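Teaching by Hand
By Mafalda Leitão
2019-12-17

The first thing they tell you in the Halvorsen workshop is to keep your elbows in. The second is to breathe. I was given the two handles, one for each arm of the robot, and for the next minutes everything I did with my wrists, the machine on the table did also, a very small moment later.
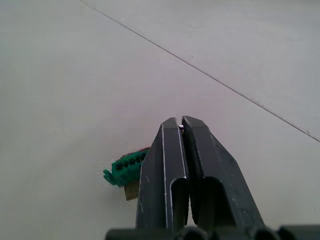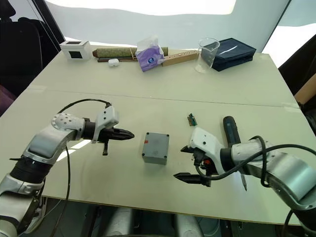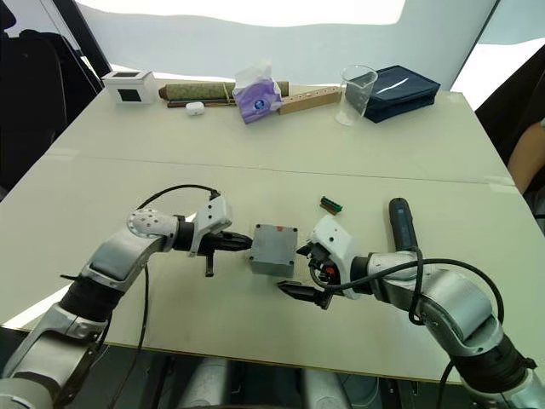
Teaching a robot in this way is an old idea that has become cheap. A person moves, the arms follow, and a computer writes down every angle together with what the cameras saw. Later a program studies these recordings and tries to find the habit that is common to all of them. The lesson I was learning is called Vasa, and it is about small electronics: a circuit board, an enclosure and a screwdriver. For a factory worker it would be a dull job. For the arms it is difficult, because the board is tiny and green and light, and the gray box has its four screws close to the corners, where a thick black finger easily gets in its own way. The tissues, the glass beaker and the other things at the back of the table have no part in the lesson. They are moved between sessions so that the program does not learn to depend on them.

My first attempt was bad. I came down too fast, and I felt nothing in the handles when the fingers touched the table. This is what everybody complains about. Your eyes must do the work of your skin, and the eyes are slow at it. Kullow, the small company that makes the handles, promised a version with a light resistance in August, but the workshop is still waiting for it.

The people who do this all day are called operators, and there are 6 of them in Halvorsen. One used to repair watches. Another drove a crane in the port, and she says the crane was easier, since a container does not roll away from you. A good operator records 500 demonstrations in a week. The team wants 3000 before they let the arms try alone.

I asked what makes a demonstration good, and I expected to hear "speed". The answer was that it should be a little boring. You approach from the same side, you close the fingers, you wait, you lift. If you hesitate above the board, the robot will learn to hesitate too. They showed me a recording in which the arm stops every time before it goes down, and stays in the air as if it has forgotten something. The operator had been looking at a clock on the wall.

There is another method, where you take the arm itself and push it through the movement. In Forkham, where the team has its second room, they still work like this with single arms. I liked it more. You feel the weight of the joints and you understand quickly which positions are uncomfortable for the machine. But with two arms you need two people, and two people never lift at the same time – we tried it with a bread roll, and it did not survive.

After lunch I went back to the handles. On my ninth try the board came up from the table and stayed between the fingers. I forgot to breathe, and the operator next to me pressed the key that saves the recording.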